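Hum, hum, hum

October 24, 2006

So the headphone amp is back on the bench. I know, I know, I said it was finished. It was finished! It played music, I put the lid on, I even put the little rubber feet on. Then I plugged in the good headphones and between songs there it was, a low hum, like a fridge two rooms away. Once you've heard it you can't stop hearing it.

First thing I did was blame the transformer, same as everybody does. It's a Zikport, the cheap one, and I've read enough grumbling about those that I was ready to order something nicer. But I unscrewed it and held it out on its wires as far from the board as they'd reach (fuse in, one hand in my pocket, yes Mom) and the hum didn't change one bit. Turning the volume knob all the way down didn't change it either, so it wasn't coming in at the input.

Then I went after the power supply. There's a 1000 uF cap on each rail and I figured maybe one was a dud. Swapped both. No difference, except now I have two perfectly good caps with short legs in a jar. I also managed to lift a pad getting the second one out, so there's a piece of wire on the underside that I'm not proud of.

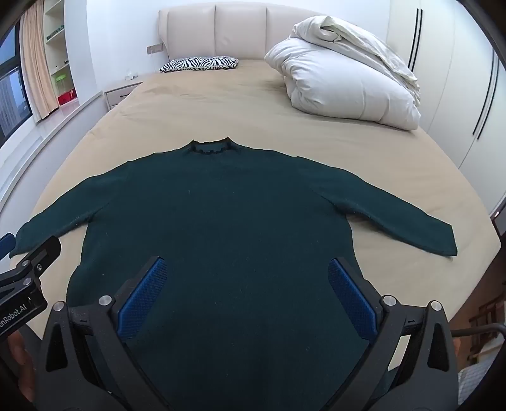
What finally got me somewhere was an old Siddiqui application note I'd printed out ages ago and never read past page 3. It has a whole section on grounding, with a drawing of how the charging current from the supply caps goes back to the transformer, and how if your signal ground shares any of that same path you get a nice little buzz added to your music. I looked at my board. My signal ground shared pretty much all of that path. I'd run one fat ground wire around the whole case and hooked everything to it wherever was handy, and I remember being really pleased with how tidy it looked.

So I spent last night pulling that out and running separate wires back to one bolt. It took 4 hours and it looks like a bird lives in there now, but the hum is way down. Not gone. With the good headphones on and my breath held I can still just get it, and I think that's the input jacks touching the metal case, so I've ordered 6 of the insulated kind from Tuldale. They say early November. I only need two but the shipping costs the same.

If anyone has built the Sercombe version of this circuit, the one with the extra regulator on each side, did you bother with the insulated jacks? The parts list doesn't mention them and the photo on their page is too dark to tell. Leave me a comment, I'd love to know before I start drilling bigger holes.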